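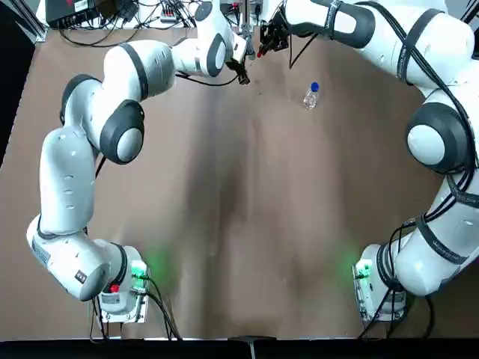
Fedano Refreshment Set: Table and Sports Bottles

Catalogue number 2648

The Fedano Refreshment Set is supplied by Coklow to schools, recreation centres and municipal sports programmes. It consists of one table with a brown top and a carton of clear plastic Skandosberg sports bottles. The two components may also be ordered separately.

Table

The tabletop is finished in plain brown on its working side. It is intended for indoor use in change rooms, meeting rooms and covered concourses. Spills should be wiped up promptly with a soft cloth, and abrasive pads should not be used. The table is delivered assembled where access permits; otherwise the legs are packed separately with the necessary hardware.

Purchasers are asked to confirm the width of doorways and elevators when placing an order. A second delivery attempt is charged at the standard freight rate.

Skandosberg sports bottle

The Skandosberg bottle has a clear body, allowing the contents to be checked without opening the cap. The sports cap is blue, with a ridged outer rim for grip, and carries a red pull-up spout at its centre. The cap is wider than the body of the bottle and may be removed for filling and cleaning.

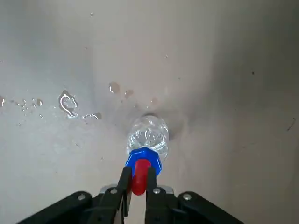

Bottles are intended for water only. Before first use, the cap and body should be separated, washed in warm soapy water, rinsed and left to air dry. The spout should be raised during washing so that the channel beneath it can be rinsed through. Neither the cap nor the body is suitable for microwave use.

Replacement caps are sold in blue with the red spout fitted. Spouts are not available on their own.

Ordering

Set, one table and one carton of bottles: 2648
Skandosberg bottle, carton of 100: 894
Tamiru label sheets, 200 labels per sheet: available on request

The Tamiru label is a write-on adhesive label for the bottle body. Labels should be applied to a dry surface and removed before washing.

Institutional accounts may order by purchase order. Other customers are invoiced before dispatch. Orders for the coming season should be received by the end of April, after which delivery dates are confirmed individually.

Returns

Unused tables may be returned in their original packaging. Bottles are accepted for return in sealed cartons only. Damage in transit should be reported to Coklow before the delivery receipt is signed, and the packaging kept until the claim has been settled.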